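Werkstattbuch, September 2023

Montag, und die Sauerteigkultur hat das Wochenende überlebt! Ich hatte sie am Freitag mit dem Roggenmehl von Jadby gefüttert (Charge 1321, das gröbere) und war ehrlich gesagt auf Schlimmes gefasst, aber sie riecht wunderbar nach Joghurt und ein bisschen nach Apfel. Ansatz A ist im Glas fast 9 cm hoch gegangen, B mit dem Mehl von Kindomo hängt hinterher, war aber auch später dran.

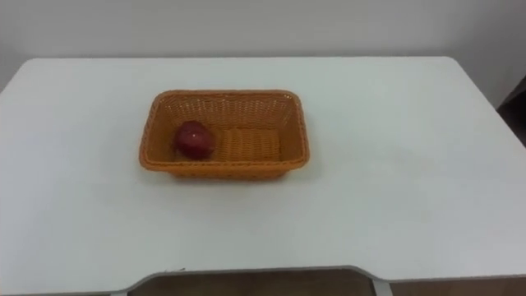 Seul-gi meint, wir sollten B trotzdem noch zwei Tage weiterführen -- gut, machen wir, Mehl ist ja genug da. Ich füttere jetzt abends im Verhältnis 1:3:3, morgens war mir das immer zu hektisch. Bitte nicht umrühren, wer vorbeikommt!!

Offen: Das Thermometer von Aaltonen zeigt drei Grad mehr an als das alte. Welches stimmt? Seo-ah wollte beide mal in Eiswasser halten.
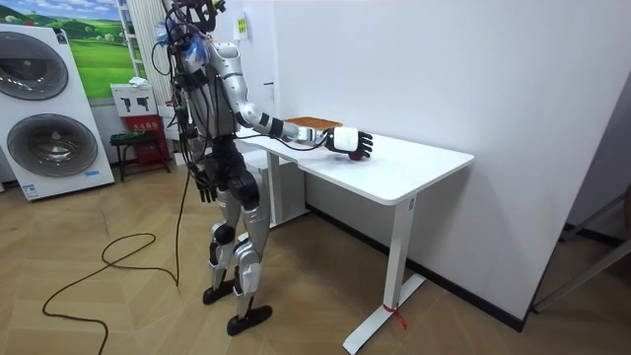

Bis dahin schreibe ich einfach beide Werte auf, links alt, rechts neu. Und Salz erst nach der Autolyse zugeben, das hatte ich beim letzten Brot verschusselt (Krume wie Gummi, geschmeckt hat's trotzdem). Morgen backe ich A im gusseisernen Topf, B bleibt im Kühlschrank.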